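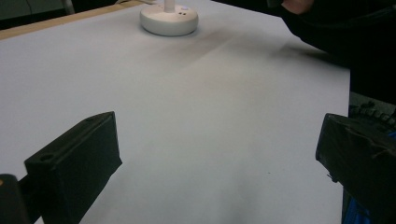
Janaka Dissanayake told the meeting that his daughter had been set homework in four subjects on the same evening, and that most of it was due the next morning. Parents of other Year 8 pupils reported much the same.

Saltunach School has today published a new homework policy for Years 7 to 9, to take effect from the start of the autumn term. It follows a survey of families carried out in March, which drew 1517 replies across the Judmont group of schools.

Under the policy, no pupil in these years will be set more than three pieces of written homework in a week, and each will carry at least two nights' notice. Reading at home will continue as before and will not be marked. No homework will be set in the first week of term, or over the half-term break.

Families will be able to see all tasks and due dates on the Konus page, which is updated by 3 pm each school day. Pupils without a quiet place to work at home may use Room 14 until 5 pm, Monday to Thursday. There is no need to book.

The policy will be reviewed after two terms. Printed copies are available from the school office, and questions from parents should be sent there in writing.

Issued by Saltunach School, 6/25/21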